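How does a robot learn to build a computer?

Have you ever tried to pick up a pea with chopsticks? Then you already know a bit about how hard life can be for a robot. At the Wiltum robotics club, the kids and their coach, Afia Aryee, have spent every Thursday since June on one job – teaching a robot arm to put parts into a desktop computer.

You have eyes, fingers and a very clever brain, so you can feel when something is crooked. The arm mostly does as it's told, which means the club has to give it every little step: move over, come down slowly, stop, open, let go. Miss a step and it won't guess what you meant! 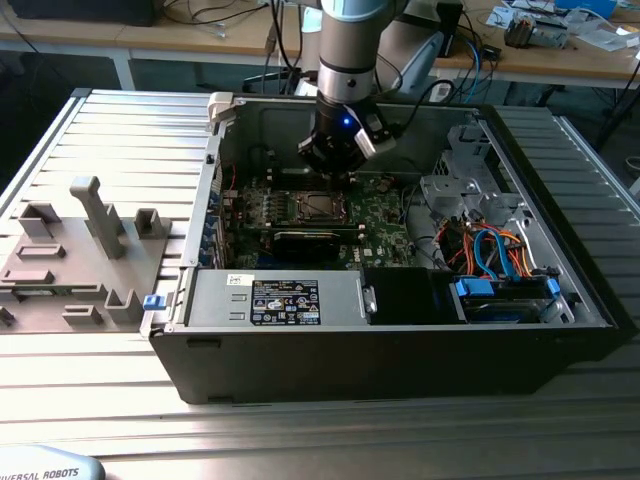 The trickiest bit is the processor, the chip that does the computer's thinking. It sits in a small square spot called a socket, and it only fits one way around. Afia's team practised 50 times with a cardboard chip before trying a real one, and their favourite colour of tape marked the good tries.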